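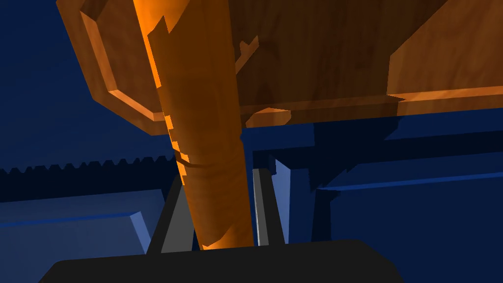

Sim, wrist view under the table. Fingers open, one either side of the leg.

Thursday, shop notebook, Rotbridge bench

Goal for the evening was to get the leg job as far as a closed grasp in sim before anyone touches the real arm. The job, for anyone reading this without the earlier pages: hold a table leg from below while a person drives the screws at the top. The arm does the holding and nothing else.

Started with the approach. The old one came in from the side at the height of the apron and clipped the rim on the way under. Moved the pre-grasp waypoint down so the gripper enters low, then tilts up, then travels along the leg axis with the fingers open. Path planner now finds a route in most runs. Where it fails it fails at the tilt, with joint five near its limit. Shifting the base 39 mm toward the table helps. Shifting it further puts the elbow into the fixture, so 39 stays for now.

Collision geometry next. The table came in as one mesh and the importer wrapped it in a single convex hull, so as far as the planner cared the space under the table was solid. Split it into top, apron, leg and bracket, each with its own hull. The bracket by the leg has a point on it and I had been ignoring it. With its own hull it is what sets the upper limit of the grasp, so it should have been in from the start. Left the small strip on the underside out. The fingers never get that high.

Grasp height. Current target is at the lower end of the leg, below the groove. Reasons for this are in last month's entry but the short version is that a finger pad sitting across the groove gives two contact patches and the solver chatters between them. Tried it once more above the groove tonight to be sure. Same chatter, and the leg walked out of the pads in under a second of sim time. Back to below.

The leg outline renders with steps down the left side. Tsung-han thinks it is the shadow map resolution, I thought it was the mesh. Exported the leg and opened it in Sedent, where the side is smooth, so he is probably right. Contact uses the collision shape in any case, and that is a plain cylinder. Not spending more time on it.

Contact settings, so I don't have to dig for them again:

Timestep: 500 Hz physics, control at a quarter of that
Grip force limit: up to 224 N in the driver config, far too much for softwood
Pad friction: left at default
Solver iterations: doubled, no visible difference, put back

The grip limit needs to come down before hardware. The Tseng driver reads it from its own file and ignores the one in our repo. I lost most of an hour to this. I edited our copy, reran, got the same numbers, edited it again, and only then looked at the startup log, where it prints the path it loads from. Added a line to the launch script that copies ours over. Ugly but it works.

Close command. First attempt closed both fingers at full speed and the left one touched well before the right, which pushed the leg sideways against the bracket. The gripper is not centered on the leg at that waypoint. The left finger is close to it and there is more clearance on the right. Two ways to fix it: correct the waypoint, or close slowly and let the wrist comply. Corrected the waypoint by eye first, then wrote the compliance mode anyway, as the real leg will not be where the file says it is.

Run 394 is the first one I would keep. Low entry, tilt, travel, close, hold. Force trace is saved under the Lirnero folder with the run number. There is a bump about halfway through the close that I can't account for. Might be the pad edge seating, might be the wrist gain. Plot it against wrist position before guessing further.

Tsung-han Shek read through the entry above and added:

"Wrist gain, I'd bet. Halve it and rerun with nothing else changed. Also the blue fixture mesh still has all its ledges in the collision set and the elbow checks are slow for it. Replace it with boxes."

Fair on the second point. Will do the boxes first, since every run after that gets quicker.

Open:
— fixture boxes
— wrist gain at half, same seed as 394
— grip limit, pick a number on scrap pine with the scale, write it on the gripper in tape
— measure the real leg at the grasp height, both directions
— ask who has the long driver bit

Stopped at 10:40. Arm powered off at the wall, sim machine left on for the overnight batch, please don't close the terminal.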